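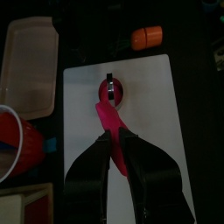 # Hooks, Loops and Straps

Room 206 at the Pleria building in Drornville is where the small stuff ends up. Straps, key loops, clips, spare cord, and the capsules that come out of vending machines all used to go into the same drawer. Over the fall most of them moved onto hooks or into shallow trays. This page covers the straps and loops. The trays have their own page, and so do the tools from the Warnton move.

Captions are short. Notes on hanging and sorting follow for anyone setting up something similar.

## The gallery

**Pink strap, red-pink loop.** The loop goes over a hook on the white board and the flat pink strap hangs from it. The fitting on the board is black and silver, with a shiny band across the middle.

**Also here:** an orange capsule on the dark surface past the top edge of the board, lying on its side with the seam showing.

More pictures will go up in October, after the second board is sorted.

## Notes on the straps

Flat straps take a twist easily. If one has been folded in a drawer for a long time, hang it by the loop for a few days before trying to flatten it. Most will straighten under their own weight. The stubborn ones can be pressed under a heavy book overnight. We don't iron them. Some of the ribbon types scorch at a low setting, and the mark doesn't come out.

Wash them by hand in cool water with a little dish soap, rinse, and hang to dry. Bright pinks and reds should be washed by themselves the first time. One red loop from the Warnton boxes turned a whole bowl of cotton cord the color of salmon.

Check the join between the strap and the loop before putting anything heavy on it. Stitching wears at the corners first. A strap with a loose corner can still carry a tag or a whistle, but keep it off keys until it has been sewn again.

## Notes on the hooks

A loop should drop over its hook without being pushed. If it has to be forced, use a bigger loop or a smaller hook. Wide loops are easier for children and for anyone with stiff hands, and they come off cleanly when you lift straight up and then toward you.

Leave a hand's width between hooks where the board allows it. Straps that hang too close together wrap around each other, and then two or three come off when you wanted one. Long straps belong on the outside and short ones in the middle.

One strap to a hook is the rule in Room 206. It gets broken every spring when the lost property comes in.

## Notes on the capsules

Two-part capsules are useful for beads, spare split rings, safety pins and fuses. Write the contents on a strip of masking tape and put the tape across one half only. Tape over the seam leaves glue where the halves meet, and after that the capsule never closes properly.

They roll. Keep them in a tray with a lip, or put a folded cloth under them. Capsules left out on a work surface go back in the tray when the room closes.

## How the numbering works

Each strap has a number in the paper list by the door. The list runs to 234 at present. Numbers are not reused when a strap is thrown out or given away, so there are gaps. The entry gives the color, the type of loop, where it came from and the date it was last washed. Straps from the Oshima donation have an O after the number.

If you borrow a strap, write your initials next to the number and cross them out when it comes back. Please don't take the number tag off. Retagging took most of a month last time.

## Visiting

The room opens at 9 in the morning and closes at 4. Come up the back stairs and turn left. The elevator stops on the same floor but lets you out at the other end of the hall.

Donations of straps, lanyards, loops and empty capsules can go in the bin outside the door. No metal chain, please, and nothing with a company badge still in the holder.

Next page: Trays and Lids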